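Table setting with a two-arm robot: perception and planning tips

Notes from the Gustari home routines page. Updated Oct 18, 2019.

These tips assume the Prukier planner with stock settings and a cup, spoon and fork as the test setting. Fix the perception side first. Most failed grasps we log as planner faults start with a bad mask.

1. Segment the tabletop by plane, then by color
A veined top breaks color-only segmentation. Orange streaks come back as thin objects, and the planner will try to pick them up. Fit the plane first, keep whatever stands above it, and use color only to split items that touch. For flat cutlery, drop the height cutoff to 7 mm and average 12 depth readings before deciding.

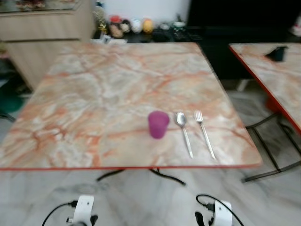
2. Mask the arms from joint state
Do not train the detector to ignore the grippers. Project the arm model into the camera view and blank it out. Pad the mask by 16 pixels for cables, which the arm model leaves out. If the mask lags, check the clock offset between the head camera and the joint log.

3. Treat spoon and fork as one group until separated
Side by side, the two handles often merge into a single blob. Agudelo splits them by fitting two long axes and comparing the ends. It needs a clear view of the bowl and the tines, so plan the head pose before the reach.
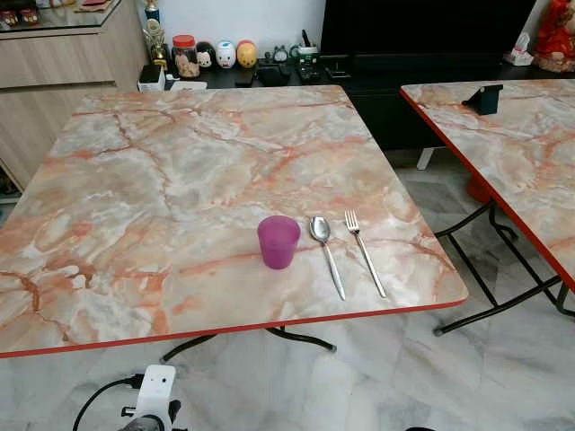 4. Limit the goal region to one table
Dostari stores goals as offsets from a table edge, and the wrong edge gives a valid plan to the wrong place. Two tables with the same top will match the same template. The red-orange band along the front is a good line to fit, but the second table on the right has it too, so take the candidate nearest the robot base and reject the rest. Save the chosen edge with the run. Refit after any base move over 14 mm.

5. Order of placement
Cup last if it stands between the arm and the cutlery. Otherwise leave the order to the planner and set the retreat height above the cup rim.

Settings files from before June use the old edge names and need converting.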